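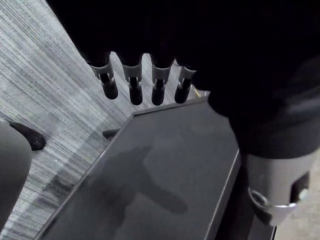

Dark gray trays – do you keep them or not?

Duvetti
28 Jul 2025
Hello all. I am arranging my work desk again and I have a question about flat trays. I use a dark gray one, rectangular, smooth on top, with a thin raised rim. I put it there in January to stop the small screws from rolling to the floor. For this it works well. But now I think it takes too much place. My desk is 1,000 mm wide and 600 mm deep, and the tray is 328 mm on the long side. When I put it straight, I lose the place for my notebook. When I put it diagonal, I lose even more, but my hand reaches it better.
So do you keep a tray on the desk all the time, or only when you work with small parts? And is dark gray a mistake? I sometimes do not find a black screw on it for a long time.
Excuse my English please, I write slowly and check the words.

Plukar
Keep it. I had the same doubt and I removed mine for a month. After that month I had screws in the keyboard, in my slippers and one in the vacuum cleaner. Put the notebook in a drawer.
Dark gray is fine if you have a good lamp. Place the lamp low and from the side, then every small thing makes a shadow and you see it at once.

Hoser
I don't agree with Plukar about the color. Dark trays are nice to look at and bad to work on. Half of what I use is black: screws, rubber feet, cable ties. I changed to a white one and my eyes are less tired in the evening. Smooth dark ones also reflect the lamp, if yours has even a little shine.

Plukar
White shows every spot of dirt after two days. I clean mine once in a season and I am not ashamed.

Hoser
Once in a season! OK, then dark is the right color for you.

Duvetti
Thank you both. Mine has a little shine, yes. I moved the lamp more to the side yesterday evening and the reflection was smaller, but it did not go away. Maybe I will put a sheet of white paper inside the rim when I work with black parts. Did somebody try this?

Zabala
I did. Paper slides. Use thin felt, cut it two or three millimeters smaller than the inside. The screws do not jump on felt when you drop them, and you can lift it out and shake it. The bad side is that very small washers hold on to the felt and you must pick them with a nail.

About the size, I think 328 is not so big. The problem is more often what stands behind the tray. What do you have at the back of the desk?

Duvetti
Mostly cables. One is yellow and it always comes forward to the tray, even when I push it back.

Zabala
Then fix the cables first, please. I moved everything on my desk three times before I understood that the cables were eating the place. Fasten them under the table top, along the back, and you can push the tray back by the width of a hand. Now your notebook has a place in front.

Trinidad Bermúdez
I read this with interest, I have the same size of desk in my sewing corner. For me the tray must never go to the back. If I stretch my arm over other things to reach it, I knock something down, and with pins this is not funny. Mine stays near the front on the right side, turned a little toward me, like the first poster says. The notebook lies on the left.
I also want to say that felt is terrible for pins. For screws I believe you.

Zabala
For pins a magnet dish, I agree. And the arm question depends on how tall you are. I am tall and I forget this when I give advice.

Hoser
Does the rim help you or disturb you, Duvetti? I had one with a rim so low that the round parts went over it.

Duvetti
It helps with screws. Small bearings go over it if I push the tray too fast. The last time I searched for 19 of them under the radiator and I found all but one.
Today I fastened the cables under the table top with clips. The yellow one is too short for this way, so it still goes across behind the tray. I will buy a longer one. The felt I did not buy yet – the shop had only green and red.

Plukar
Take the green. Black screws on red felt are hard to look at for one hour.

Trinidad Bermúdez
Green also from me. And wash it before you cut it, some felts become smaller.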